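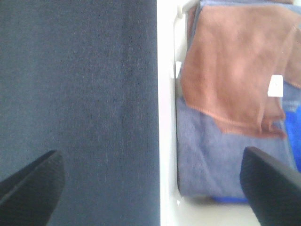 White plastic container with cloths, brown towel on top.

Home | Admissions | Student Life | Accommodation | Contact

Homestay and residence inspection – Trodham International Study Centre
Completed by Annag Ogilvie, Sat 21 June, before the summer intake

Trodham takes over 200 overseas students for the summer English course. The items below cover Heltow House (46 rooms) and the shared teaching block. Comments are for the accommodation office and the agents who place students with us.

1. Fire doors close fully without help – PASS
Second floor door by the stairs is slow. Closer adjusted in January, needs doing again before the end of term.

2. Evacuation notices in each room – PART
English version is up everywhere. Translated versions missing on the ground floor. The agent at Pascu has asked for them twice and they should go up before arrivals.

3. Smoke alarms tested – PASS
Room 12 had a flat battery, replaced during the visit.

4. Window restrictors fitted – FAIL
Two loose on the top floor. Rooms not to be given out until fixed. Under-18s are booked up there.

5. Shared kitchens clean, cooker isolator switches labelled – PASS
Labels are handwritten and fading. Fridge seals fine.

6. Emergency number on student ID cards – FAIL
The cards printed so far still carry last year's number. 86 to be reprinted. Mernance have the corrected artwork and can turn them round in a week.

7. Under-18 corridor separate from adult students – PASS
Keycards tried on both sides. An adult card does not open the junior corridor.

8. Host family checks up to date – PART
Four hosts have renewals pending. No student to be placed with them until the office has seen the certificates. Please don't take a screenshot as proof.

9. First aid boxes stocked – PASS
Teaching block box is behind reception, which new staff did not know. Sign needed.

10. Airport transfer list matches arrivals list – NOT CHECKED
Flights still coming in from agents. I will look at this the week before.

Items 4 and 6 must be closed before keys are issued. I will come back to look at the windows myself – the rest can be confirmed by email.

Signed: A. Ogilvie

3 comments | 14 shares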